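Geranham Court Residents' Association
Minutes of the meeting held 11/4/24 in the ground floor lounge

Present: Nantana Onsri (chair), Hartmut Stüber, Trilok Tiwari, Santosh Pandey, Shivam Sandhu (minutes)

1. Minutes of the July meeting
Approved after Hartmut asked that "shouted" be changed to "spoke." The chair allowed "spoke firmly."

2. Parking
The gate code is still 2323. Trilok pointed out that it is also written on the gate. Agreed to change the code and remove the writing, in whichever order Santosh can manage. The green van in bay 14 has been there long enough to have moss. Nantana has left a third note on it, under the second one.

3. Bike room
Hartmut presented a plan for a new rack from Karras. The plan ran to 20 pages and included a history of racks. Questions were taken. Santosh asked if the rack would hold bikes. Hartmut said yes. Approved up to $300, with Hartmut to get the price in writing.

4. Laundry hours
Trilok moved that the dryers stop at 10 p.m. Santosh, who works nights, moved that Trilok buy earplugs. Neither motion was seconded. Hours stay as they are and so, it seems, do the feelings.

5. Guest suite

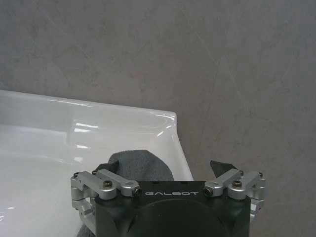 Bookings for the suite are up since July, mostly from Santosh's cousins. Kuvham has quoted for repainting the bedroom and bathroom and sent a color card with nine kinds of beige. Hartmut favored Oat. Trilok could not tell Oat from Biscuit and asked that this be recorded. Nantana said the bathroom could stay as it is, plain gray wall and white sink, and she did not see what Biscuit would add to that. Carried, four to one. Bedroom color held over so that Hartmut can bring larger samples.

6. Hallway lights
Betska came out to look at the second floor sensor, which now turns the light on for the elevator but not for people. They will come back. Residents are asked to wave in the meantime.

7. Any other business
Shivam asked if someone else might take the minutes next time. There was a silence, and then a discussion of the recycling bins.

Actions
Santosh: gate code
Nantana: van, fourth note
Hartmut: rack price, paint samples
Shivam: minutes

Meeting closed at 9:10 p.m. Next meeting to be set once Hartmut has found his calendar.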